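Corlow Robotics Open Day — progress report for the Prurkholm Fund
January 26, 2019

Dear all at the Fund,

I promised you a proper account of the open day once the kettle had cooled down, so please forgive me if this runs on a bit. We had hoped for a decent turnout from Denthorpe and the villages, and in the end 53 people signed the book, with a good few more (mostly children, who don't care for signing things) coming in behind them. The youngest visitors went straight to the hand and stayed there, and I can't say I blame them.

We ran the demonstration in the workshop itself, as you suggested after the last report, and it was much the better choice. People like to see where the work gets done, with the planning board up and the shelves as full as they always are. Each session lasted 20 minutes, with time for questions afterwards — and there were always questions! The four fingers and the thumb each have a little blue light at the tip, and these turned out to be a great help when explaining which finger we were talking about. 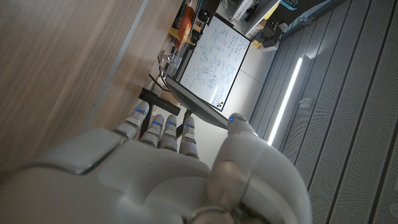
One visitor from Denthorpe asked whether a hand like that could ever be gentle enough to help her father with his buttons, and said she would rather we worked on that than on anything cleverer. We talked about it for some time. Buttons are still a long way off for us, but the question has gone into the plan for the spring, next to the work on grip strength.

On the money side, we have spent £3,554 of the grant so far, most of it on the Pfister bench and the extra seating. The seating was dearer than I'd budgeted for, and I'm sorry about that, but the chairs stack and will be used again. The evening class now has 18 names down for it, and we'll need a second tutor if many more join.

I'll send the receipts separately, along with the feedback cards once they've been typed up.

With warm thanks from all of us at Corlow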